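News from the big hall

Dear all,

I promised in the last newsletter that I would write something about the floor, and several of you have reminded me (Waltraud twice, once by post) that I then went off and wrote two pages about the kettle instead. So, the floor, and while I am at it the railings, the lamps and the shelves under the mezzanine, as it has been a busy autumn for the hall and I would like everyone at Florkenell to know what has been done and what is still to come.

For those who joined us after the summer, the floor was repainted in the spring with two coats of Garkitz, the green one. We went back and forth over that colour for longer than I care to remember. I wanted a plain grey, Meenakshi wanted the green, and I am glad to say she got her way, as it has turned a rather chilly room into one I look forward to walking into in the morning. It changes with the weather too. On a dull day it is nearly grey, and then somebody puts the lights on and there is the green again.

The lamps were the next thing. We had lived for years with a dim patch in the middle of the hall, where you could put down a pencil and spend the rest of the afternoon looking for it, and last month the central panel finally had its turn. The bill came to £969, with the hire of the tower included, and I should like to thank everybody who put something towards it, in coins or cake.

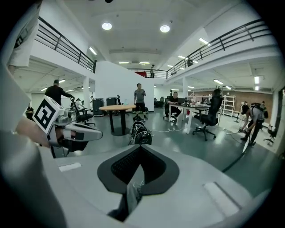 Our railings have had their first proper clean since they went up, all the way round the upper level and across the far side as well, and I am very pleased with how the black looks now against all that white. It is a fiddly job, and you do it mostly on your knees with a damp cloth and an old toothbrush, and I take my hat off to Aishwarya, who did the greater part of it over three evenings and would not be helped. The two round lamps in the middle of the ceiling show the railings off nicely from below, I think. While we are up there, there is something red on the far side of the mezzanine, just behind the railing, and if it belongs to you please would you take it down to the shelves or home with you. I should like to keep the railings clear on every side through the winter, so that the cloth can get along them in one go. The same goes for anything left on the right-hand balcony, however small it is.

Now to the stairs. The handrail had worked loose at the bottom, which a good many of you mentioned to me in passing and two of you wrote in the book. It has new brackets and does not wobble any more. I went up and down holding on to it like a very old lady, to be certain, and I counted the steps as I went, because there had been a disagreement about the carpet strips. There are 17, so Waltraud was right and the rest of us owe her a coffee. The strips have been ordered from Herath and ought to be with us before the end of November. They come in charcoal only, so we shall be spared another discussion.

And so to cables, a subject on which I know I can go on a bit. We had a long talk about them at the Wednesday supper, over Folasade's very good bean stew, and what came out of it was simple enough. A cable that is needed on the floor for a while can be on the floor, of course it can, people have work to do. What I would ask is that it runs along the edge of the room where it is able to, and that it is coiled and hung up when the work is over. The hooks are by the door to the yard, and there are plenty of them now.

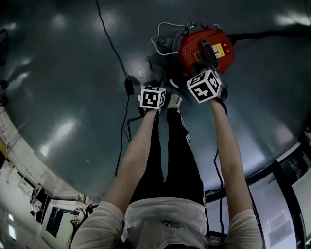
Photo: Folasade Adeleke

Power adapters are the ones I would make a special plea for. A small black adapter on a shiny green floor is easy enough to see when you are standing over it, bent double with both hands on what you are doing, and not easy at all for the next person who comes across the hall with a tray. If you can, put it against the wall or under the bench. If you cannot, then at least call out when somebody is coming. Thin cables want the same care as thick ones, perhaps more – the thick ones you notice with your foot in good time.

As for the tools themselves, red ones and all the others, the rule about setting them down is the same as it was before the painting. They may stand on the floor, and the Garkitz is quite hard enough to bear it, but please lift them to move them and do not push them along. I have found two long scratches near the pillars already. I touched them in with what was left in the tin, and you would have to know where to look, but there is only a cupful of paint remaining and I would rather like it to see us through to next year.

Shoes are another matter on which I have been asked to rule, and I have decided I would rather not! Trainers are lovely, slippers are fine, boots are fine too if they have been wiped. There is a new mat inside the door, a big coarse one from Vevlow, and it takes off far more grit than the old one did. Please use it. Meenakshi shook out the old mat in the yard before it went and she says there was half a beach in it.

For the weekly mop we have gone over to plain warm water with a very small splash of soap. The stuff in the blue bottle left a bloom on the green that you could only see in the evenings, when the lamps were on, and it drove me quite mad until Aishwarya worked out what it was. Plain water, then, wrung out well, and start at the far wall and work back towards the door. The rota is on the board. I have put myself down for the first two turns in December so that nobody feels hard done by.

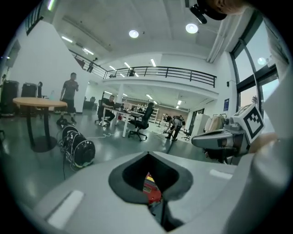
The hall and its mezzanine, looking through to the shelving at the back.

Under the mezzanine the shelves are the last big job before Christmas. They are good metal shelves and there is nothing the matter with them, but they have been filling up since before my time, and a thing put down at the back there tends to stay put down. Folasade has made a start on a list, shelf by shelf, in a proper notebook with a ribbon in it. She had reached 200 entries when I last asked, and that was only the left-hand side. There were five glue guns. There was a cake tin with a cake fork in it and no cake. I do like that part of the hall, with the warm brown wall beyond it and the lights going back and back, and it seems a pity that so many of us only go in there to look for tape.

What we plan to do is to have everything off the shelves one bay at a time, wipe it down, and put it back with a label that can be read from a sensible distance. We have almost 200 labels left over from the plant sale, which will do nicely if you do not mind a small daisy in the corner. Things that have no owner will go on the long table for a fortnight, and after that they will go to the school. If you think you may have something in there, even if you have not laid eyes on it for years, do come by and have a look while the kettle is on (the new kettle, about which please see the last newsletter).

We could do with a few more pairs of hands for the top shelves, and somebody tall would be especially welcome. Leave a note in the book, or tell Folasade or me when you see us. Gloves and cloths are here already. Bring an apron if you have one, and a mug, as we are down to four.

With warm wishes,
Indira Achari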